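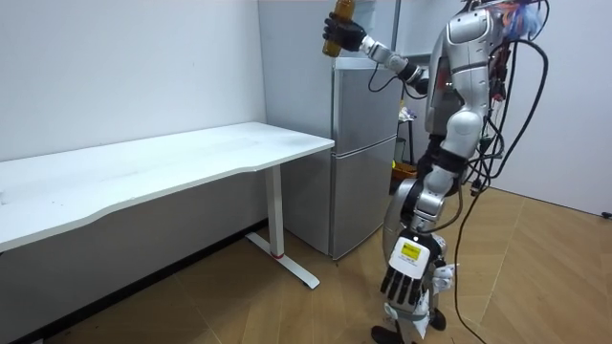

Bottle and mini fridge, Friday

Cold brew tea: fridge overnight or out on the side?

gorkbridge_jyoti wrote:
Right, May is here and I have gone completely cold brew mad! I've been putting loose leaf in a bottle of cold water last thing at night, straining it in the morning, and it's so much smoother than the stuff I used to make by pouring hot tea over ice. No bitterness at all, even with a cheap Assam. My question is where you all leave yours. I've been doing the whole night in the fridge, but my aunt swears by leaving it out on the worktop for 4 hours and only chilling it afterwards. Who's right?
Jyoti Singhal

ditmont_dev wrote:
Fridge, every time. Welcome to the club, by the way! I use 20 grams of leaf to a big jug and leave it till breakfast. Darjeeling comes out almost like grapes. Do try it with a second flush if you can get one, I had some last summer and still think about it.

V. Georgiou wrote:
I'm going to stick up for the aunt. You get more flavour out of the leaf at room temperature, and a good oolong needs it. In the fridge mine tastes of water that has been introduced to some tea.

ditmont_dev wrote:
Then use more leaf, Valbona! Warm water and wet leaves sitting about is asking for trouble. Cold brewing never gets hot enough to kill anything off.

V. Georgiou wrote:
I've done it for years and I'm still here, Devendra. But fair enough, I wouldn't serve it that way to anybody poorly or very small. 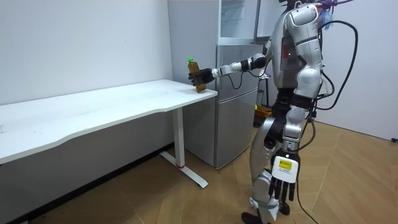
Amber-brown, green cap, near the corner of the table

jinfeng_h wrote:
Fridge for me as well, but I'd say the bottle matters more than people think. I like a tall narrow one because it fits in the door and you can tip it gently to wet all the leaves. Don't shake it! Shaking makes it cloudy and you get dust through the strainer. Also rinse the leaves first, just a quick splash, then throw that water on the houseplants. My roasted green tea went from nice to wonderful when I started doing that.

Can I also put in a word for barley tea? No caffeine, so you can drink it at bedtime, and it's lovely with a cheese toastie.

gorkbridge_jyoti wrote:
Oh I love barley tea! Where do you get yours?

jinfeng_h wrote:
Tzavaras, the grocer's by the bus station in Driletberg. Bottom shelf, next to the lentils. Ask if it's not out.

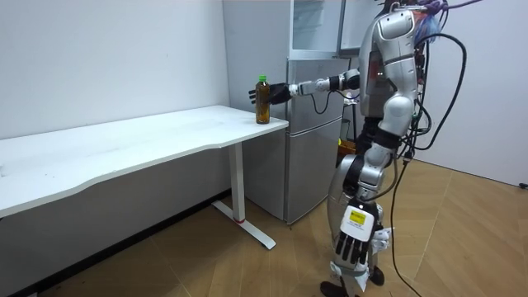 Replies, page 2

santosh_g wrote:
Disagreeing with everybody, sorry. Brew it hot, double strength, three minutes, then pour it straight over a mountain of ice. You get the smell of the tea, and for me the smell is half the point. Cold brew is pleasant enough but it's flat. There's no lift to it. I will happily die on this hill with a slice of lemon in my hand.
Santosh Goel

ditmont_dev wrote:
Santosh, I had this exact argument with you over coffee! Three minutes at double strength would take the enamel off my teeth. What tea are you using?

santosh_g wrote:
Ceylon, a bright one, and the sugar goes in while it's hot so it dissolves properly. Try getting sugar to dissolve in your cold stuff, you'll be stirring till teatime.

V. Georgiou wrote:
He's got a point about the sugar. I make a little syrup with honey and keep it in a jam jar.
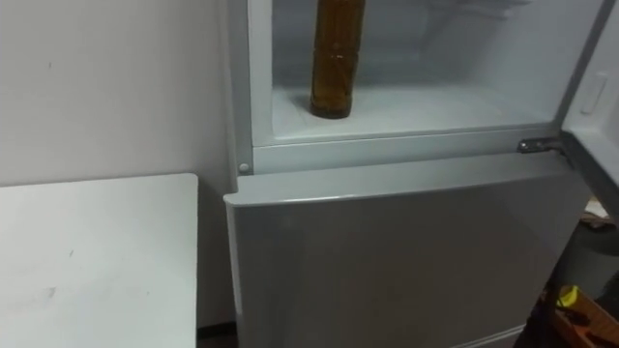
It goes in everything: tea, porridge, over strawberries. Equal honey and hot water, stir, done. A strip of orange peel in the jar is gorgeous if you remember to fish it out the next day (I don't, always, and then it goes a bit marmaladey, which I quite like).

gorkbridge_jyoti wrote:
Orange peel! Doing that tonight. OK, so I'm going to make Devendra's fridge version and Santosh's hot one with the same Ceylon and try them side by side. My aunt can have the oolong. Jinfeng, how long does barley tea need? The packet I've got is all in Korean and I can't read a word of it.

jinfeng_h wrote:
Two hours if they're bags, overnight if it's loose grains. Take the bags out after, or it goes a bit burnt-toasty. Let us know how the Ceylon comes out!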